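Leveling a Freestanding Refrigerator
Nelli Miettinen, Mulcahy Home Notes
Updated Dec 6, 2019

A refrigerator that rocks or leans forward puts uneven load on the door hinges, and the gasket may not close along its full length.

You need a 10-inch spirit level, an adjustable wrench and a flat screwdriver.

1. Unplug the unit and take heavy items out of the door shelves.
2. Pull off the base grille. On most models it is held by two clips.
3. Find the front leveling legs. Turning a leg clockwise usually lowers that corner; check the manual, as some makers reverse this.
4. Lay the level side to side on top of the cabinet. Adjust one leg until the bubble is centered.
5. Turn the level front to back. Raise both front legs by equal amounts until the cabinet tilts back slightly. 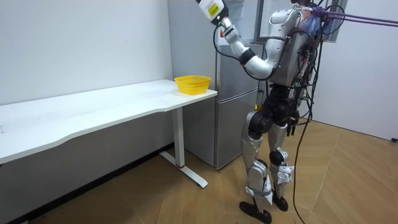

6. Open each door to 45 degrees and let go. It should swing shut slowly. If it stays put, give both front legs another half turn and repeat.
7. Push down on each top corner in turn. Any rocking means one leg is not touching the floor.
8. Refit the grille and restore power.

On wood floors, check the level again in July, when humidity is higher and boards may have moved.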